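Varkamville Reuse Shop: second progress report to the Radebe Fund
November 2018

What we said we would do

The grant paid for two things. The first was to open a household goods counter inside the old Wirnico building, where people moving into their first home could pick up kitchen items at low prices. The second was to find out whether the counter kept things out of the dump. Our application was confident on both points. This report is less so.

What happened with the counter

The counter opened in June, later than planned. The electrical inspection had to be done twice, and the second visit turned up the same problem with the rear outlets as the first. The landlord has now paid for that work. We had budgeted for it, and the money is still in the account.

Since opening we have taken in 3901 items and passed on 1760. Our first draft of this report called that a strong start. It may be. It also means that more than half of what came through the door is still on our shelves or went somewhere else, and our records do not say clearly which. Until the fall we had one tally sheet for "out," and it was used for sales, for giveaways and for things thrown away. The 1760 comes from the register only, so we trust it. We do not trust anything we could say about the rest.

The application said that every item sold would replace a new purchase. We no longer believe this and would ask the Fund not to repeat it. People at the counter told us, cheerfully, that they had bought a third colander because it was cheap. A colander that sits in a different cupboard has not saved anybody much.

The survey

We handed out 1000 survey cards and got too few back to draw much from them. Those who did answer liked us a great deal, as you would expect from people willing to fill in a card. The question on what they would have done without the shop was badly worded. It could be read as "would you have gone without" or "would you have gone to another store," and the replies show that people read it both ways. We have left the results out of this report. The cards are in a box if the Fund would like to see them.

The Dovovetti partnership

Dovovetti agreed to send us unsold kitchen stock from its warehouse. Two deliveries arrived. The first was useful: baking pans, dish racks, plain glasses. The second was mostly lids, with nothing underneath them. Sorting it took most of a week of staff time, and we paid to have a good part of it hauled away. We are not sure this partnership is a help to us. A company that clears its warehouse for free has an obvious reason to praise the arrangement, and the praise should be read that way. We have asked for a packing list ahead of any future delivery and will refuse a load without one.

What sells and what does not

Plates, pots and sharp knives go quickly. Mugs come in faster than anything else and leave slowly, even at the lowest price. We tried bundling them with stands and racks, on the theory that a person who has somewhere to hang mugs will want mugs. Stands sold. The mugs that came with them were sometimes left behind on the counter.
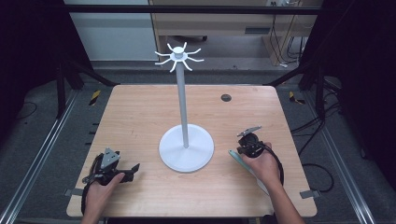
A mug stand with eight hooks, a type of item that has done better on its own than in a bundle.

From now on we will price the two separately and limit mug donations to four per household. Some donors will be annoyed. The other choice is to keep renting shelf space for mugs.

Money

Spending is under budget, mainly because of the late opening and the unspent electrical line. We would not call this a saving. If the Fund agrees, we would like to move the electrical money to a part-time position for intake and record keeping, which the original budget did not include and should have.

Before the next report

The tally sheet now has separate columns for sold, given away, recycled and thrown out. We will weigh what goes into the dumpster, starting with the next pickup. The survey question is being rewritten and will be tried on a small group first. We have taken the line about waste reduction off our front window until we have a number to put behind it.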